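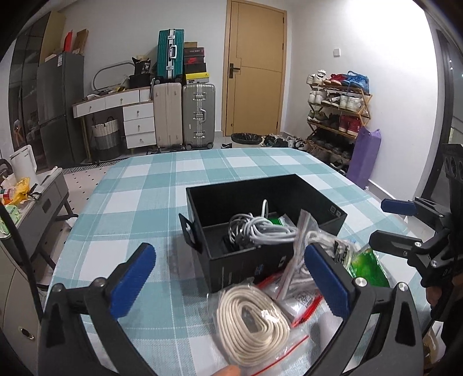 Kabel, Kisten und ein Anruf bei Azucena

Am 6. Januar kommt bei uns der Baum raus, das war schon bei meinen Eltern so, und weil dann im Wohnzimmer plötzlich eine Ecke frei ist, die vorher vollgestellt war, packt mich jedes Jahr eine Art Aufräumwut. Meistens hält sie bis zum Nachmittagskaffee. Dieses Mal hat sie deutlich länger gehalten, und ich möchte ein bisschen davon erzählen, auch wenn es am Ende gar nicht so sehr ums Aufräumen geht, sondern mehr um das Aufheben. Das ist ja fast das Gegenteil, und doch hängt beides irgendwie zusammen.

Angefangen habe ich bei den Kabeln. Weiße, graue, cremefarbene, teils lose in einer offenen schwarzen Schachtel, teils in durchsichtigen Tüten, damit man wenigstens sieht, was drin ist. Ich wollte da wirklich nur eine halbe Stunde investieren. Aber dann hatte ich ein Kabel in der Hand, das zu gar nichts mehr passt, was in dieser Wohnung steht, und ich wusste sofort, wozu es einmal gehört hat: zu dem kleinen Radio, das in der Küche in Gallegos auf dem Kühlschrank stand. Das Radio ist längst fort. Das Kabel hat drei Umzüge mitgemacht (erst nach Kistmont, dann innerhalb von Kistmont, dann hierher), und bei jedem Umzug muss ich es angeschaut und gedacht haben: Das kommt mit.

Warum macht man so etwas?

Ich habe dann, statt weiter zu sortieren, Azucena angerufen. Azucena Contreras kennen manche von euch noch aus den alten Beiträgen über unsere Zeit im Chor, sie ist inzwischen wieder nach Stostov gezogen und hat dort einen Keller, um den ich sie glühend beneide. Ich habe ihr von dem Kabel erzählt, und sie hat so gelacht, dass ich den Hörer ein Stück weghalten musste. Sie hebt nämlich Schlüssel auf. Eine ganze Keksdose voll! Zu den meisten Schlüsseln gibt es keine Tür mehr, jedenfalls keine, durch die sie noch gehen dürfte. Der Fahrradkeller der ersten Wohnung, der Spind vom Schwimmverein, der Briefkasten ihrer Großmutter. »Die wiegen ja nichts«, hat sie gesagt, und dann haben wir beide eine Weile geschwiegen, weil die Dose natürlich sehr wohl etwas wiegt.

Wir haben fast zwei Stunden telefoniert. Das kommt nicht mehr so oft vor, früher war das normal, da saß man mit angezogenen Beinen im Flur und der Rest der Familie stieg über einen drüber. Mein Kaffee ist kalt geworden, die Tannennadeln lagen noch auf dem Teppich, und ich habe nebenbei mit dem Fuß einen kleinen Haufen daraus geschoben, den ich später natürlich vergessen und gründlich in die Wohnung getragen habe.

Mein Vater war übrigens das genaue Gegenteil. Der konnte wegwerfen! Wenn bei ihm etwas zwei Jahre nicht benutzt worden war, kam es weg, egal ob Bohrmaschine oder Liebesbrief (meine Mutter hat ihm das mit den Briefen nie ganz verziehen, aber sie hat ihre eigenen ja behalten, also gab es den Briefwechsel wenigstens zur Hälfte). Ich habe ihn dafür als Kind bewundert und als Jugendliche verflucht, und heute weiß ich gar nicht so recht, was ich davon halten soll. Als wir seine Wohnung ausgeräumt haben, waren wir an einem einzigen Tag fertig. Das war praktisch. Es war aber auch traurig, man macht Schrank um Schrank auf und es liegt überall nur das drin, was man dort erwartet.

Bei Hermenegildo dagegen - das war unser Nachbar in Gallegos, Hermenegildo Meléndez, der mit den Tomaten - hat das Ausräumen einen ganzen Mai gedauert. Er ist mit 85 zu seiner Tochter gezogen und hat selbst dabeigesessen, auf einem Küchenstuhl mitten im Hof, und zu jedem Stück wollte er noch etwas sagen. Eine Gießkanne ohne Tülle. Gummibänder, nach Farben getrennt. Elf Sonnenbrillen, alle von derselben Sorte, weil der Laden damals zumachte und er Angst hatte, nie wieder so eine zu finden. Wir haben getragen und zugehört und wieder getragen. Ich hatte Muskelkater an Stellen, von denen ich nichts wusste, und trotzdem denke ich an diesen Monat so gern zurück wie an manchen Urlaub nicht.

Eine der Sonnenbrillen hat er mir geschenkt. Die habe ich, ihr ahnt es, selbstverständlich noch.

Nach dem Telefonat mit Azucena habe ich mir dann doch eine Regel gegeben, obwohl ich mit Regeln schlecht bin. Ich darf behalten, woran eine Geschichte hängt, aber ich muss sie aufschreiben. Wenn mir beim Aufschreiben nichts einfällt, kommt das Ding weg. Dafür habe ich endlich das schöne Heft von Pretine angebrochen, das seit Ewigkeiten in der Schublade lag und mir immer zu gut war zum Vollschreiben. Auf der ersten Seite steht jetzt das Küchenradio. Ich wollte drei Zeilen schreiben und es sind anderthalb Seiten geworden, mit dem Wetterbericht, bei dem alle still sein mussten, und mit meiner Tante, die immer an den Sender geschrieben hat, wenn ihr ein Lied nicht gefiel. Einmal kam sogar eine Antwort! Die hing dann jahrelang neben dem Kalender.

Und das Kabel? Ja, also. Das Kabel habe ich danach tatsächlich zum Elektroschrott gelegt. Am Abend habe ich es wieder herausgeholt, und am nächsten Morgen wieder hineingelegt, und da liegt es jetzt, zusammen mit einem ganzen Schwung anderer, zu denen mir beim besten Willen kein einziger Satz eingefallen ist. Die Tüte steht neben der Wohnungstür. Ich muss sie nur noch zum Wertstoffhof bringen, und der hat Öffnungszeiten, die man sich auch nur ausdenken kann, wenn man selbst nie etwas wegzubringen hat.

Azucena will ihre Schlüssel jetzt übrigens auch aufschreiben. Sie hat mir gestern ein Bild von der Keksdose geschickt, offen, mit einem Zettel daneben, auf dem bisher nur »Briefkasten Oma, grüne Tür, klemmte« steht. Ich finde, das ist schon ein sehr guter Anfang, und habe ihr das auch so geschrieben.

Mich würde nun wirklich interessieren, wie das bei euch ist. Gehört ihr zu den Wegwerfern oder habt ihr auch so eine Dose, Schublade, Kiste? Schreibt es mir gern in die Kommentare, ich lese alles, auch wenn ich mit dem Antworten manchmal ein paar Tage brauche. Und falls jemand noch ein Küchenradio mit dem passenden Anschluss herumstehen hat - meldet euch bitte, bevor ich zum Wertstoffhof fahre.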